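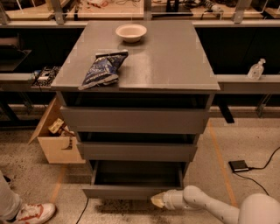 Fig. 1. Gray three-drawer cabinet with bowl and snack bag on top.

Shared Storage and Snack Waste in Student Workrooms
Kwok-wai Ko and Li-hua Man, Coltatgate College, Drirkamville

14 shares | 2 comments

1. Background

Packaged snacks left in the Tam Building workrooms are often thrown away partly eaten. The project measured how much food is lost this way and whether the storage location affects the amount.

2. Method

Discarded packages were collected during March from two workrooms. Room A kept snacks in drawers. Room B used an open shelf — same products, same restocking day. Each package was weighed on a Binen kitchen scale with a capacity of 2000 g, and the weight of an empty package of the same type was subtracted. Drinks and fruit were excluded.

3. Results

A total of 112 packages were collected, of which 78 came from Room A. Most of the food recovered was chips and crackers. Packages from the drawers were more often past the printed date. Shelf packages were usually opened and left unsealed.

4. Limitations

Room A has more users, and head counts were not kept. The totals therefore cannot be read as waste per person. Crumbs lost before collection were not measured.

5. Further work

Repeat the collection with the storage types swapped between rooms. A sign-in sheet would be needed at both doors.

Contact: Tam Building front desk | © Coltatgate College | Back to top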